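The Chege Bus

The bus to Clanden left at 7 and Kornél Katona still hadn't packed. Bag open on the bed. Nothing in it. One shirt, he thought, start with one shirt.

The black tank top. He put it down on the white table and smoothed it with the side of his hand, the way his aunt did in the shop at Vevasar. Collar first, then the straps. Sleeves – no, no sleeves. Good. Less to fold.

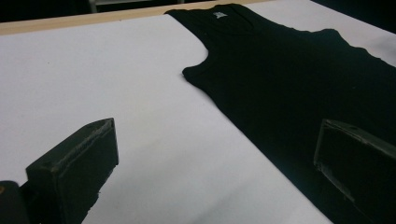 The black one, before folding.

It wouldn't lie straight. Or the table wasn't straight. He pulled one side and the other side rippled. His aunt could do 124 of these in a morning and talk the whole time, mostly about people who had died.

"You're going for the job?" she had asked on the phone.

"For the interveiw."

"Wear something with sleeves."

He turned it around. Tried agian from the other end. 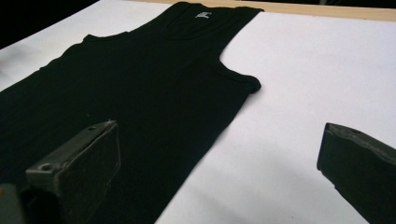

Page last changed: January, 4:12 pm

Small label inside the neck. He had never read it, all those summers. He didn't read it now. Side in, side in, bottom up to the collar. Held it under his chin. Let it fall open again.

Udetum would pay 2000 a month and a room. No aunt in the room. No radio through the wall.

Ten minutes. Shoes, where were the shoes. He rolled the top up like a towel, which she would have hated, and pushed it into the corner of the bag – then took it out and put it on under his sweater and ran for the stairs.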